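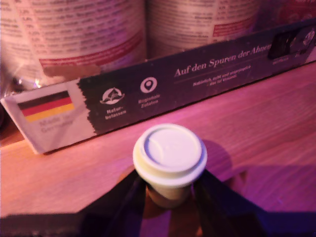 By the Clernovex Editorial Group

Chapter 2
Seeing a Robot at Work

Before you read
Think of a machine you have watched closely, such as a car wash or a vending machine. What did you expect it to do next? Write down your answer and keep it for the review at the end of the chapter.

In Chapter 1 we defined a robot as a machine that senses its surroundings, makes a choice, and moves. Definitions are useful, but most people form their ideas about robots from short films that have been edited. In this chapter we go to an open day and watch a robot arm handle small objects on a table. The terms introduced during the visit will be used through the rest of the book.

2.1 The open day at Holano

Holano is a small workshop that builds software for robot arms. Each February it opens its doors to the public for one afternoon. Visitors come in groups of 18, and each group stays for 40 minutes. The staff give a short safety talk, then a demonstration, then time for questions. The room is lit for the public with pink lamps, and it takes a minute for the eyes to adjust.

The demonstration is called Dovo. It uses one arm, a gripper with two fingers, and a toy-sized cup. The task is to pick up the cup and set it down somewhere else on a wooden table. A child of three can do this without thinking. For the robot, the task has to be broken into steps, and each step can go wrong.

The first step is the approach. The arm brings the gripper toward the cup with the fingers apart. If the gripper comes in too low, the fingers strike the table. If it comes in at the wrong angle, one finger touches the cup before the other and pushes it away.
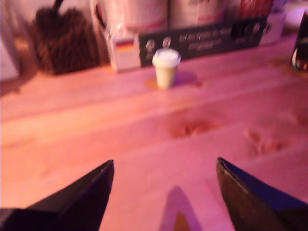 Figure 2.2 The open gripper and a small paper cup on the table.

The second step is the grasp. The fingers close until they hold the cup firmly enough to lift it. Paper is a hard material for a gripper because it bends. A grip that suits a steel bolt will crush a paper cup, and a grip that is too light will let it slip. Engineers call the amount of push between finger and object the grip force.

The third step is the transfer, when the arm carries the cup to a new place. The last step is the release. Beginners often assume that letting go is easy. In practice a cup released slightly above the table can tip over, and a cup pressed down too hard can buckle.

2.2 The background problem

Many first-time visitors ask why the table is not cleared. Holano used to run Dovo on a bare table, and the robot did well. When the same software was tried in an ordinary kitchen, it did badly. The arm had practiced with nothing behind the cup, and now there were jars, boxes, and mugs of many shapes. Everyday things along the back of the table are now part of the demonstration. 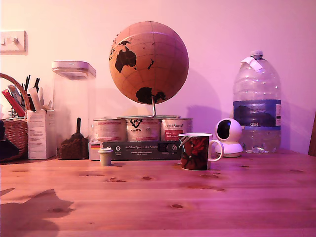

A robot that relies on a camera must separate the object it wants from everything else in view. This is called segmentation. Printed packaging makes segmentation harder, and so do clear containers, which let the wall show through them. Colored light adds a further problem. Under a pink lamp, a white cup no longer looks white to the camera, so software that searches for "the white thing" may fail.

Holano keeps a log of its attempts in a program named Cozma. At the time of our visit the log held 3,963 attempts, counting failures as well as successes. The failures are kept on purpose. We will return to this log in Section 2.5, where you will learn how to sort attempts by the step at which they failed.

Key terms
approach
grasp
grip force
transfer
release
segmentation

Check your understanding
Choose an object in the room where you are sitting. List the four steps a robot arm would follow to move it to a different spot. For each step, write one thing that might go wrong.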